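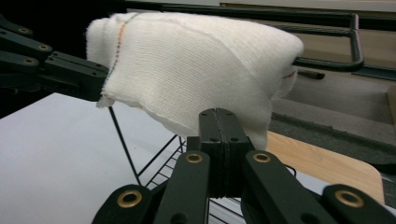

Teaching two grippers to pick up a cloth the slow way

14 November 2021

I've been meaning to write up our cloth work for weeks, and now that the October numbers are finally checked (twice, thanks Onni) I can share them. Short version: showing a robot where to grab a cloth a second time matters far more than showing it the perfect first grab. I didn't expect that at all!

A bit of background. Kodetti is our project on handling soft household things, and cloth is the bit everyone groans about. A mug stays mug-shaped when you lift it. A knitted cloth bunches up, folds over on itself and hides its own edges, so whatever plan you had before you touched it is probably out of date. We collect our demonstrations with a pair of hand-held grippers, one in each hand, and the person holding them does the job more or less as they would with their fingers. It takes a morning to get used to. Kiprono got the knack in one sitting and has been unbearable ever since.

We ended up with 1848 demonstrations of lifting a white cloth and getting it held between the two grippers. Half the team thought we should throw out any take where the person fumbled, let go and grabbed again. Tapio Ruotsalainen argued for keeping them, quite loudly, over several lunches. So we trained it both ways with the same number of takes in each set, and ran both versions on cloths that weren't in the training set.

The tidy version got the cloth held by both grippers in 18 per cent of tries. The messy version, fumbles and all, managed 66 per cent. I made Santino Cabral run the whole lot again on the Drimetti bench in case we'd mixed up the folders. We hadn't, and the second run came out close enough that I've stopped fretting.

My own reading is that the tidy takes never show the robot what a bad hold looks like, so when it gets one it just carries on pulling. With the fumbles left in, it lets go and has another look. Seams seem to help too: the coloured stitching gives it something to aim for when the rest is all white ribs and folds. I wouldn't swear to that yet, as we've only tried 7 different cloths and most of them had a seam that stood out.

It's still slow, mind you. It also does badly when the cloth is rolled up tight, and it has a habit of pinching two layers when it only wants one. Esko Karppinen is working on that last problem with a softer fingertip pad, and he's promised me a pair to try before the holidays.

Next up is folding, on the same setup, with the grabbing part left as it is. The write-up is with our partners at Pallano for comments, and I'll put a link on this page when it's ready to read. If you work on cloth as well and have kept your own fumbled takes, do drop me a line, I'd love to compare.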